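## 4. Montaje del toldo de pie Pano

Antes de empezar, compruebe que la superficie está nivelada y que dispone de 30 cm libres a cada lado del poste. El conjunto completo (referencia 3950) se entrega en dos cajas; la tornillería viaja en la más pequeña, junto con la llave acodada.

**Precaución:** no monte el toldo con viento. La lona desplegada puede arrastrar el poste aunque la base esté lastrada.

1. Extienda una cubierta protectora en el suelo para no rayar la pintura.
2. Apoye la base en su posición definitiva y retire los tapones de transporte.
3. Introduzca el poste en la base hasta notar el tope. Gírelo un cuarto de vuelta en el sentido de las agujas del reloj.
4. Apriete a mano los dos tornillos de fijación. El apriete final se hace en el paso 8.

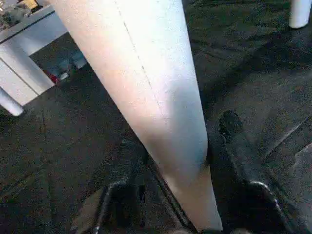
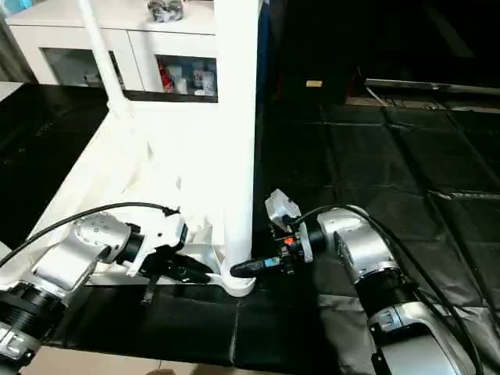
5. Llene el lastre con agua o arena seca. En zonas con heladas, utilice solo arena.
6. Monte el brazo superior con la manivela hacia el lado de la vivienda.
7. Deslice la lona por la guía, con la costura reforzada hacia abajo, y enganche las esquinas. Si una esquina no llega, afloje la contraria y repita.
8. Compruebe la verticalidad con un nivel y apriete los tornillos de fijación con la llave acodada.

**Nota:** en los modelos con funda Meinecke, la guía lleva un tope adicional de goma. Retírelo antes del paso 7 y vuelva a colocarlo al terminar.

### 4.1 Primera apertura

Abra el toldo despacio, hasta la mitad, y espere unos minutos. La lona sale doblada de fábrica y las marcas desaparecen con el uso. No la planche ni aplique calor.

Si la manivela ofrece resistencia, no la fuerce. Cierre el toldo, revise que la lona no esté pellizcada en la guía y vuelva a intentarlo.

### 4.2 Piezas de recambio

| Pieza | Referencia |
|---|---|
| Juego de tornillos de fijación | 190 |
| Manivela completa | 3022 |

Los pedidos se hacen al distribuidor Vonis, indicando la referencia y el número de serie grabado bajo la base. Anote ese número antes de llenar el lastre.

Revisión del manual: 26 de mayo de 2021.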